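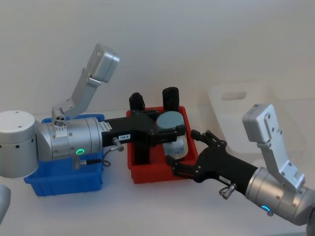

**Hugo Leblanc**, cell technician, Maltwood

## Review: Flendach gripper service kit

The kit costs $345 and comes with four drivers, thread locker, a tube of grease and a torque handle. I used it on both arms of our bin-sorting cell. The handle is the best part. It clicks clearly at low settings and fits between the finger links without removing the gripper.
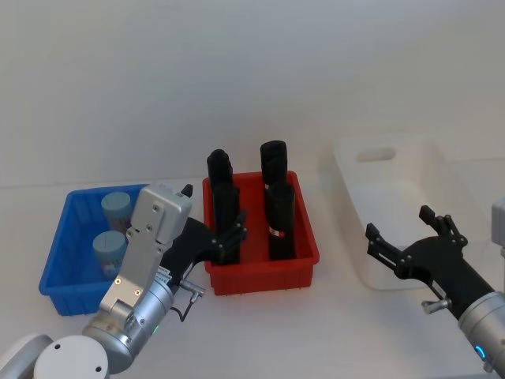
Pivot screws need a check every 50 hours on our schedule, and the printed card in the kit covers that well. Cable routing gets two lines on the card and deserves more. I leave a loop between gripper and wrist, like the thin black one on the left arm, and turn the wrist through its full travel by hand before starting a job.

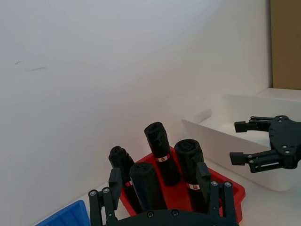 *By Hugo Leblanc*

Part two of the job is fingertip alignment. I open the gripper wide over the red tray, with the black rolls standing between the fingers, and compare the two sides. The Flendach gauge is too thick for this, so I still use the one from our old Fontana set. The case latch is weak too. I'd buy the kit again for the torque handle. Refill grease is sold separately.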